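## 3.2 Collection and grading of discarded office computers

The second part of the study looks at what happens to desktop computers and servers once an office has finished with them. We followed items handed in at two council collection points, Stilley and Darkance, from May onwards. In all, 3,262 items were logged. Of these, 2,270 were complete enough to be graded; the rest were loose parts, screens or empty cases and were left out of the figures given below.

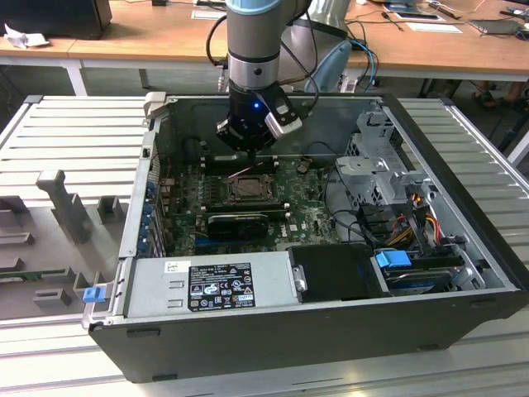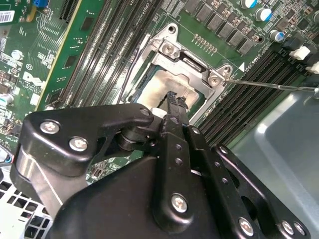

*Figure 4. Motherboards with the CPU socket exposed.*

Grading followed the Zivetlow scale, which sorts each item into one of four classes by age, condition and missing parts. The scale was drawn up for household goods and needed small changes for office equipment. We dropped the question on outward appearance, as buyers of used office machines told us they gave it little weight, and added one on whether the processor and memory were still present.

Missing parts turned out to matter more than age. A machine without its processor was nearly always placed in the lowest class, even when the board was of a fairly recent type. Staff at Stilley said that firms often took out memory and drives before handing machines over – drives for reasons of data protection, memory for use as spares. Fewer could say why processors had been taken.

The two sites also differed in how they stored items before grading. At Darkance they were kept under cover and graded within 90 days. At Stilley the store was open on one side and the wait was longer, so some machines had gathered damp and dirt by the time they were seen. We therefore regraded a sample of 400 items at a single indoor site, run by the reuse firm Osei, to check that the same standard had been applied. Agreement was good for the top and bottom classes and weaker for the middle two, where graders disagreed mostly about worn connectors. Results for the middle classes are therefore reported together in Section 4.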